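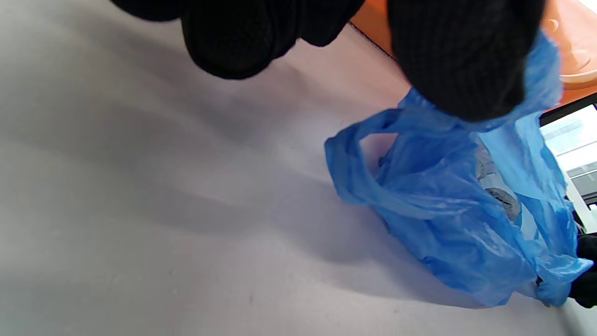 Hellblaue Plastiktüte auf heller Tischplatte

Schreibwoche »Am Küchentisch«: Beiträge bis Sonntag, 18 Uhr

Die Redaktion des Blogverbunds Grummont lädt ihre Mitglieder im Februar erneut zu einer gemeinsamen Schreibwoche ein. Thema sind in diesem Jahr Suppen, die in der eigenen Familie gekocht wurden oder noch gekocht werden. Zugelassen sind Erinnerungen, Rezepte und kurze Erzählungen in deutscher Sprache. Jeder Beitrag soll mindestens 400 Wörter umfassen und darf zuvor nicht an anderer Stelle veröffentlicht worden sein.

Für die vergangene Schreibwoche gingen 61 Texte ein, von denen 17 in das Sammelheft aufgenommen wurden. Das Heft ist im Verlag Dudek erschienen und kann von Mitgliedern weiterhin zum ermäßigten Preis bezogen werden.

Die Leitung der Schreibwoche übernimmt Fereshteh Ansari. Sie wird die eingereichten Beiträge täglich auf der Übersichtsseite verlinken und steht für Fragen zum Ablauf zur Verfügung. Pro Mitglied können bis zu vier Beiträge berücksichtigt werden.

Wir bitten darum, den Link zum Beitrag über das Formular im Mitgliederbereich einzureichen. Einsendungen per E-Mail können nicht bearbeitet werden. Die Rechte an den Texten verbleiben bei den Verfasserinnen und Verfassern.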